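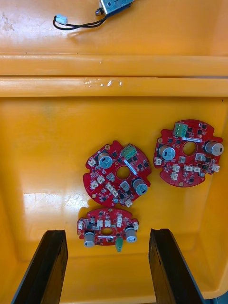
An Afternoon at the Gurent Works

Print this page | E-mail this page

I have wanted to see the inside of the Gurent works ever since we moved to Kellusholm and I learned that the long low building past the rail bridge was where they put together small electrical assemblies. They open the doors to visitors once a year, in August, and for two years running I managed to be out of town. This time I wrote it on the kitchen calendar in red, packed a sandwich, and got there a good half hour early, which gave me time to eat the sandwich in the parking lot and talk to a retired couple from Matheson who come every year and had firm opinions about which door to stand near.

We went in at one o'clock, a group of a dozen or so, and were given visitor badges and a pair of those heel straps that are supposed to keep you from zapping anything. Mine kept slipping off and I spent a good part of the afternoon hitching it up like a loose sock. The building covers 3,683 square feet on the ground floor, and I'll admit it felt smaller than that once we were all inside with our bags and our questions.

What I liked best was the parts room, and I could happily have skipped the rest and stayed there. I suppose I had expected something grand and gleaming, with everything hidden away behind panels. The parts sit out in plastic bins and trays in a cheerful orangey yellow, the color of a school bus or a good cheddar, and you can lean over and look right in. There were red circuit boards, round ones, with a hole through the middle and notches around the outside edge, and I was so taken with them that I held up the line. I've only ever seen green boards, and square ones at that, when my husband takes the back off something he shouldn't. These had a green block for screwing wires into, little silvery cans standing up on them, and a crowd of white plugs so tiny that I had to take my glasses off to see them properly. Near them was a small metal solenoid on a black wire. A solenoid, for those of you who were as much in the dark as I was, is a coil that pulls or pushes a little rod when you put current through it. Our guide told us there is very likely one in your dishwasher and another in your doorbell, and I have been looking at my doorbell with new respect.

Somebody asked how many different parts they keep on hand, and the answer was 1,651, not counting screws. I wrote that down on the back of my hand, having left my notebook in the car. A part gets its own bin or tray, and when it runs low the tray goes to the front of the shelf, and whoever is passing fills it up. There is a computer system too, naturally, but the guide said that the shelf is usually right before the computer is. I felt very much at home with this, as it's exactly how I run my pantry. 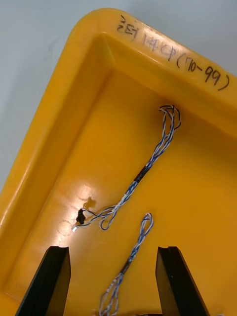 The wire harnesses were the other thing I kept going back to. They are just thin wires, blue and white, twisted together as tight as a bakery bread stick and finished with a small black connector, but there's something very satisfying about them. My grandmother used to twist embroidery floss in much the same way before she put it in her basket, and I stood there thinking about her for a minute or two while the rest of the group moved on to the soldering benches. I also enjoyed that the labeling is done by hand. With all the equipment in that building, somebody still takes a black marker and writes right on the rim of the tray, in what looks like Korean lettering and numbers, and that's good enough for everyone.

The soldering demonstration was fine, if crowded. We each got to try one joint on a practice piece. Mine came out looking like a raisin, and the lady next to me made a perfect one on her first go and was insufferable about it all the way to the coffee. The testing room we only saw through a window, and the talk there was hard to hear over the fans. If they do it the same way next year, I'd ask for a handout.

Coffee was in the break room, with cinnamon rolls from Flekasach, the bakery on the square, and I had two. I had a nice chat there about how long it takes to learn the harness work. Nearly 3 months, I was told, before your fingers stop thinking about it.

A few practical notes if you're planning to go. Wear closed shoes with a proper back to them, or the heel strap won't stay put. Parking is free but the lot is gravel. The tour runs about two hours and there's nowhere to sit until the coffee. Children are welcome from age ten, and the two in our group asked better questions than I did. Go to the parts room first if they let you choose, before the others get there.

Print this page | E-mail this page

Recent visits
The Button Museum in Matheson
Flekasach Bakery: Up Before Dawn with the Rye
Kellusholm Waterworks Open Day
A Rainy Morning at the Paper Mill
Two Greenhouses and a Very Long Lunch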